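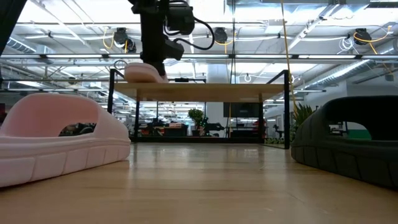

Javiera Ocampo objects that demonstration data should be judged by volume, and that arguing over the style of an operator is a distraction once the set is large enough. I disagree, at least for soft goods such as a foam sandal.

A rigid part forgives a clumsy teacher. A gripper closes on it at the wrong height, the part stays the same shape, and the recording is still usable. A foam sole compresses. The operator working by remote control has no feel for that compression and corrects by eye, so each grasp contains a short hesitation. Train on 400 such episodes and the policy learns the hesitation along with the grasp.

On the Vanach project we compared 2 operators on one pick-and-place task. Gisela Cabral rehearsed each object for 10 minutes before recording. The other operator started cold and produced more episodes per shift. The policy trained on Cabral's smaller set dropped fewer sandals and needed fewer retries - the margin was widest when the sandal was turned toe-first.

Guiding the arm by hand has its own cost. The operator feels the contact, but stands in the workspace and blocks camera views. I would still use it for the first three sessions with any deformable object, then move the same person to remote control.

Volume matters. It should be counted after the poor episodes are removed, and most groups report it before.

Contact: Plillthorpe Robotics Notes | © 2020 | Back to top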